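Progress report no. 4: Evaluation of the Clirberg gripper kit
Prepared for: Miyuki Arai, Nakajima
Prepared by: Emiko Yagi
August 16, 2025

Miyuki, you asked for a shorter report than last time. I have cut the section on shipping, although I still have feelings about it.

Where we are. The kit has been mounted, unmounted and remounted, and we have now logged 1,919 grasp attempts on it since the trial began in February. Sota Nomura has run most of them. The brochure promises "setup in one coffee break," and I would like to meet whoever takes coffee breaks like that. Our first setup took two days, the latest one took 37 minutes, and Sota would like it noted that he did not have coffee during either.

Grasping. Rigid parts with straight sides are no longer a problem. Long thin pieces are where the money goes. The gripper closes on them happily enough, but if it meets the piece at a slant the thing pivots in the fingers, and whatever comes next in the program is then done to a part pointing somewhere else. Didier Perrin at Cisport suggested lowering the closing force. We did, and the pieces now pivot more gently.

Wrist camera. The camera that comes with the kit is fine in good light. In poor light it gives you grain, soft edges and a strong sense of evening. Pale wood against a dark panel still comes through as a shape you can find. Dark parts next to other dark parts do not come through as anything in particular, and the supplied detection software responds by being very confident about shadows.
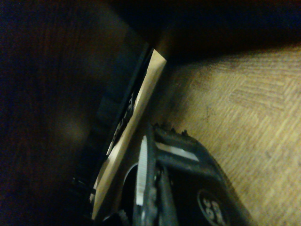 We tried raising the exposure, which bought us a brighter blur. A ring light is listed as an accessory, and I have requested a quote from Clirberg twice. The first reply was a survey asking how I had enjoyed the quoting process. Okero has offered to lend us one of theirs for the next round, with no survey attached so far.

Documentation. Version two of the manual is better than version one, in that it covers the product we bought. The calibration chapter refers the reader to Appendix C. Appendix C refers the reader to the calibration chapter. Sadao Kikuchi has written our own procedure, a page and a half long, and it has replaced both.

Support. Average wait for a human answer: 12 days. The answers themselves are good. They come from one engineer who plainly knows the product and plainly has no help.

Budget. Within plan. The only unplanned item was a second set of finger pads, ordered after the first set began to peel at the corners. Clirberg calls this "bedding in." We were charged for it either way.

Next period. Borrow the ring light and repeat the low-light runs with the same parts. Try a slanted approach for thin pieces, so that the fingers line up with the part before closing. Get a written answer on pad life. Sota also wants to test the tool changer, which the kit supports according to the box and does not mention anywhere else.

Recommendation so far. I would buy the gripper. I would not yet buy the kit. If Nakajima needs a decision before the low-light runs are finished, the hardware alone is worth having and we can supply a different camera. If you can wait, please do, as I would rather put a number on it than an adjective.

Run logs and Sadao's calibration page are in the shared folder. The section on shipping is available on request.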